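Modudwood Series 11 Height-Adjustable Workbench

Product information for schools, colleges and public workshops
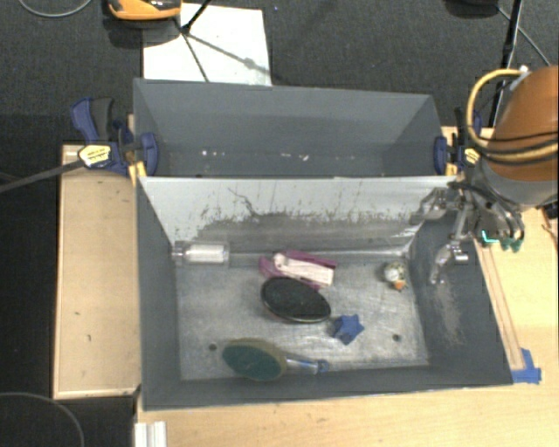 The Series 11 is a freestanding workbench intended for shared rooms in which people of different heights use the same work surface during the day. It is supplied by Evura to educational and municipal customers and is delivered with the base assembled and the top packed separately. Two adults are required to fit the top, and the work is normally completed within one hour.

Work surface

The top is made of solid beech boards, glued edge to edge and finished with hard wax oil. Front corners are rounded. The surface may be sanded and refinished on site as often as the owner considers necessary, and no special equipment is needed to do so. Customers who expect regular use of glue, paint or solvents are advised to order the removable cover sheet, which is held by four clips and can be replaced without tools.

Small color differences between boards are normal and are not treated as a defect. The wood will darken during the first months of use, particularly near windows. Objects that stay in one place during this period may leave a lighter area – this evens out once they are moved.

Height adjustment

Height is set by a hand crank, which may be mounted on the left or the right. The crank folds under the top when not in use. An electric version is not offered in this series. Both legs move together by means of a shaft enclosed in the rear rail, and the bench remains level throughout its range. The mechanism has been tested by the manufacturer to 4,000 full cycles under load.

The bench should be cleared of heavy items before the height is changed. Vises may remain in place.

Specifications

Model: Series 11, single width
Top: solid beech, oiled
Base: powder-coated steel
Adjustment: manual crank, left or right
Feet: leveling, with rubber pads
Optional: locking casters, cover sheet, rear tool rail, lower shelf
Order number, fixed feet: 3,974
Order number, casters: see the current price list

Price and delivery

The Series 11 with fixed feet is priced at $624, excluding tax and freight. Options are priced separately. Orders are shipped from the Tranero warehouse, and freight is calculated when the delivery address is confirmed. Orders for summer installation should be placed before the end of May. Delivery is to the ground floor entrance unless other arrangements have been made in writing.

Care and maintenance

Wipe the top with a damp cloth and dry it afterward. Standing water should not be left on the wood. Fresh oil is recommended once a year, or twice where the bench is in daily use. The crank shaft is greased at the factory and requires no further attention in normal conditions. The bolts that join the top to the base should be checked in the first month and again at the start of each school year.

Replacement cranks, feet and cover sheets remain available for all benches in the series, including those sold under the earlier Matlala name. The older benches use a different clip for the cover sheet – please state the model name when ordering.

Warranty

The base and mechanism are covered for five years and the top for two. The warranty does not extend to benches kept outdoors or in unheated buildings. Claims should be sent to Evura customer service with the order number and a short account of the fault.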